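Container deposit rules for glass – submission wording
Flullwood Residents' Forum > Waste and Recycling

Posted by fsiddiqui, Jul 3, 2020
Members are advised that comments on the draft deposit rules close this month. The draft sets a 2036 target for refillable glass.
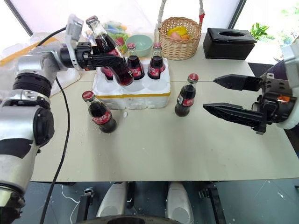 I propose that our submission support a refund at the Bulluvow depot, with no minimum load.

Reply from J_Yousafzai
I do not support that wording. The depot opens seven hours a week and the car park is already full on those mornings. A minimum of 300 containers would favour organised collections.

Reply from rukow_rd_116
With respect, a pensioner on foot cannot carry 300 bottles. The submission should ask for longer hours.

Reply from J_Yousafzai
Longer hours I can accept – provided the ratepayer is not asked to fund them.

Reply from fsiddiqui
Noted. I will circulate revised wording on both points.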